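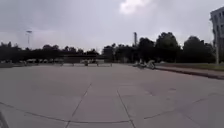

Ticket 1068 – Joint sealant, main plaza paving
Opened: April 6, 2022
Site: Zovelwood
Reported by: Veronika Medve, grounds
Assigned: Vincze (paving contractor)
Priority: normal
Status: open, waiting on part

Problem as reported
Sealant pulling out of the joints on the plaza. Not everywhere. Worst on the tree side, then a few slabs out in the middle. Heel catches, grit gets in. Cleaning crew says the sweeper brush drags strips of it out, we've been finding bits in the hopper.

Checked so far
Walked it before 8. Gray out, no wind. Probed with a putty knife every slab corner along the first run. Firm near the step. Soft further out, knife goes in to the handle on one.
Slabs themselves fine, no rocking when I stood on the corners. Didnt find any lips worth grinding.
Mottled patches on the concrete – Clidex rep said last time it's only surface, leave it alone. Leaving it.

Note 2
Measured the bad joints. 258 ft total, incl. the long one. Vincze quoted on 660 back in September for the whole plaza, so we can do less than half that and leave the rest for next year. Asked them to requote.

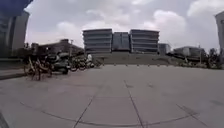 Access is going to be the pain. Bikes have to be off the edge by the curb before anyone cuts, dust goes straight into the chains. Scooters same. Emailed the share company twice, no answer. Will tape signs on the handlebars the day before if I have to.
Also the lamp post – check w/ electrical where the conduit runs before saw goes anywhere near it. Drawing in the office is the old one, dont trust it.

Note 3
Tried the Nandham filler on 3 short test lengths. Followed the tub: brush out, backer rod, prime, fill. Skinned over OK. Next morning one had sunk, other two level. Sunk one was mine, I think rod was pushed too deep. Redo.

Note 4
Vincze called. Say they can start once the primer shows up, supplier is out. Want the whole width closed. Told them no, half at a time, people need to get to the doors. They'll think about it.
Asked for the gray sealant to match, not the black. Black looked terrible on the loading side. 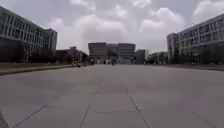 Plaza slabs, grass strip and curb at left.

Still to do
– requote from Vincze in writing
– conduit location from electrical
– bikes/scooters moved, get a name at the company
– redo the sunk test length
– tell cleaning to keep the sweeper off the soft joints, hand broom untill fixed

Leave open. Call me before closing, not email. V. Medve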